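Canister Shelves Are Back at Lindholm, and I Went to See

Posted in Home & Kitchen, June 2025

So the kitchen corner at Lindholm has opened again after its winter-long remodel, and I stopped in on opening morning with a coffee in one hand and a shopping list I fully intended to ignore. I've been writing up small store news for this page for 9 years now, and I can tell you that people get more worked up over storage than over almost anything else I cover (parking excepted).

The big change is that the shop has handed a whole wall to dry goods storage. Jars, tins, crocks, bread boxes, and a very long run of ceramic canisters in soft colors. The line everybody was crowding around comes from Brominard, a small pottery outfit that used to sell only at the November craft market. They've made 400 canisters for the first batch, sold one at a time, so you can mix colors however you please. That's a relief to me! I have never in my life needed a matching set of four with one tiny one that holds nothing but tea bags.

The racks are sold separately, and I have to say I like them more than I expected to. They're stepped, like little bleachers, so the back row doesn't disappear behind the front row. My own pantry shelf is flat and deep and I lost a bag of barley in there for the better part of a year – I'm not proud of it. The shop also carries a metal rack from Eltach that hangs on the wall, but it was still in its carton when I visited and I didn't get a good look.

I asked at the counter how long the first batch would last and was told roughly 2 weeks if opening day was anything to go by. The green is going fastest. More are on order, and they'll put your name on a list if you ask.

There's also a free talk on pantry setup coming up in the back room, with a sign-up sheet by the register. They'll be going over what keeps well in ceramic, what doesn't, and how to label things without making your kitchen look like a pharmacy. I signed up. My sister signed up too, mostly for the snacks.

I'm leaning toward the green and the pale blue together, with one of the yellows up top where it gets noticed. All three are on the wooden rack, along with those nice little metal rings on the lids.

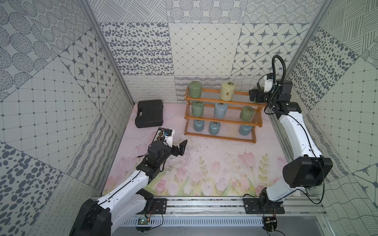

Tuva Lindqvist wrote in to say that she switched from plastic tubs to ceramic last year and would never go back, but that anyone with flour moths should check the seal on the lid before buying, and should freeze new flour for a few days first. She also wanted to know if the canisters come in a size that takes a full five-pound bag.

I called and asked, Tuva, and the answer is yes for the tall ones, with a bit of flour left over if you don't tap it down. The shop will let you bring your own bag in and try it, too. Just please do it over the counter and not over the new rug.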